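From: Ragnheiður Bjarnason
To: bench-automation list
Subject: Re: [bench-automation] what did the second station really cost you?

Hi all,

Sorry for the slow answer, I wanted to dig out my spreadsheet before opening my mouth. We're block sorting this month, so have a look at the bench first and then I'll get to the money.

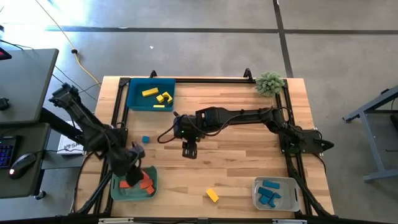
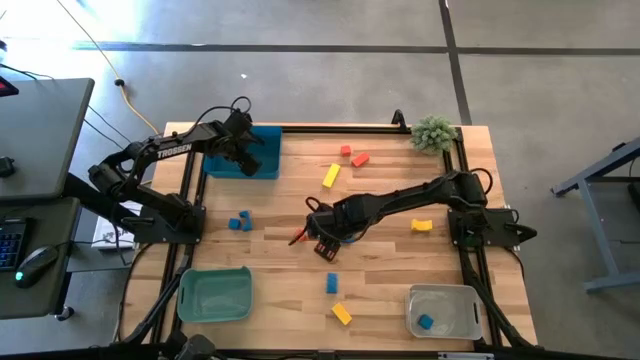
Blocks and bins, both arms over the bench.
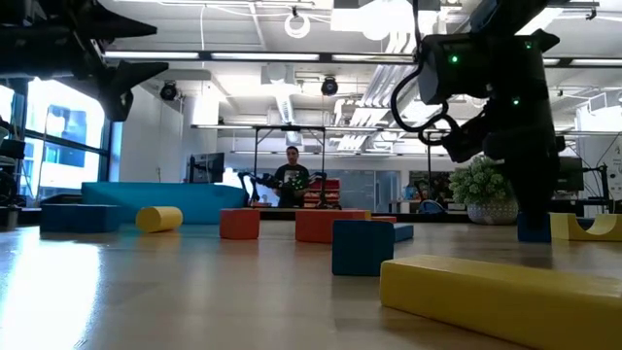
Filed under: Equipment / Budgets and planning

The question, for anyone who joined after it went out:

> We have one two-arm bench and we're being asked to price a second one
> for the spring round. The quote from Stoketik covers arms, frame and
> mounting plates and then just stops. What else should be on my list?
> And did anyone buy the table from them or get it locally? I have until
> the end of March to hand in a number and I'd like it to be one I don't
> have to apologize for in June.
>
> Marstead group

OK! So, the table. Get it locally. Ours is a plain butcher-block top with the black extrusion frame sitting on it, and the top was the one part of the whole project that arrived early. Stoketik will sell you one but the freight on it was silly (I think they ship it from the other warehouse). Check how much overhang you have before you order clamps, though. I ordered six for the first bench without measuring and had to send them all back, and the restocking fee came out of my coffee budget, more or less.

Things missing from that kind of quote, in the order they bit me:

Cables. You'll want longer ones than whatever is in the box, plus something to hold them to the rails. Each arm has its own run going down to the floor and the runs never go where you drew them. I put $60 in the sheet for this the first time and spent it in one order.

Spare fingers for the grippers. I budget $200 per bench for fingers and small wrist parts now and I haven't had money left over yet. If you're only doing foam you can probably go lower. We mix foam and wood, and the wood is harder on them.

Trays and bins. Please don't let anybody buy fancy ones. Ordinary plastic, different colors, and buy doubles of each, because a color gets discontinued and then your second bench doesn't match your first and somebody has to write a paragraph about it. Ours are blue, green and a translucent white one. The blocks are the same story: red, yellow and blue, cubes and bars and a few arches, and I buy two sets whenever I buy one.

Lights. This is the line I forgot completely. A pale glossy top throws glare right back at you, and we have big windows all down one wall on top of that. Blinds were quoted at $305 for the near windows and I said no, and I've regretted it most mornings until 10 or so. If your room gets daylight, put the blinds in the capital request. They'll look very odd as a running cost later (ask me how I know).

Desk space next to the bench. Keyboard, mouse, somewhere to park a screen. It sounds like nothing, but if the only free desk is across the room you'll end up buying furniture in the middle of the project, and furniture goes through a different office here with a different form.

On arms: I'd keep the second bench the same as the first, even if Sezer comes in cheaper. Their price was good when I asked, and the person I talked to was lovely, but then you're carrying two kinds of spares and two sets of mounting plates, and my savings were gone by the time I'd filled in that column. Juvcombe will do a service plan across both benches if they match. I haven't signed it yet. Has anyone here? I'd love to know if the response time in the brochure is the real one.

For planning, I'd allow around 6 weeks between the frame turning up and the bench doing anything you'd show a visitor. Half of that for us was waiting on power. Get the electrician booked before the purchase order goes in!

Marstead folks, I'm happy to send the sheet, just write to me off list. It has my rude comments in the margin and I'd have to clean those out first, so give me a day or two.

Ragnheiður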